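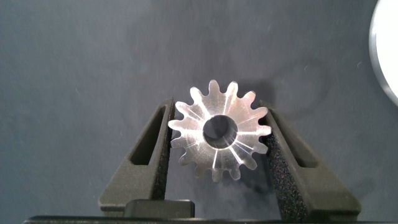 Section 4. Raising and lowering the flag on the Lovuvik pole

Read this before the first use. The Bodamero leaflet packed with the pole says the whole job takes 2 minutes. Allow more than that, whatever the leaflet says.

1. Check the halyard along its full length. Replace it if any strand is broken. The "lifetime" wording on the bag covers the pole and leaves out the rope.

2. Clip the top grommet to the upper snap, then the bottom grommet to the lower one. On a United States flag, the blue field goes at the top, next to the pole.

3. Raise the flag briskly to the peak. Tie off at the cleat with 4 turns.

4. For half-staff, raise the flag to the peak first, then lower it to the halfway point. Raise it to the peak again before taking it down for the day.

5. Lower the flag slowly and gather it before it reaches the ground.

Note: The flag is sold as "all-weather." We would still bring it in during a storm. Oltport dealers may tell you otherwise, but they also sell the replacements.

Caution: Do not climb the pole to free a jammed pulley. Tie off the halyard and call an installer.

Note: If you fly the flag after dark, light it. The solar cap supplied with the 16-foot model is dim by February standards, so test it on a short day before relying on it.

Revised 2025-10-01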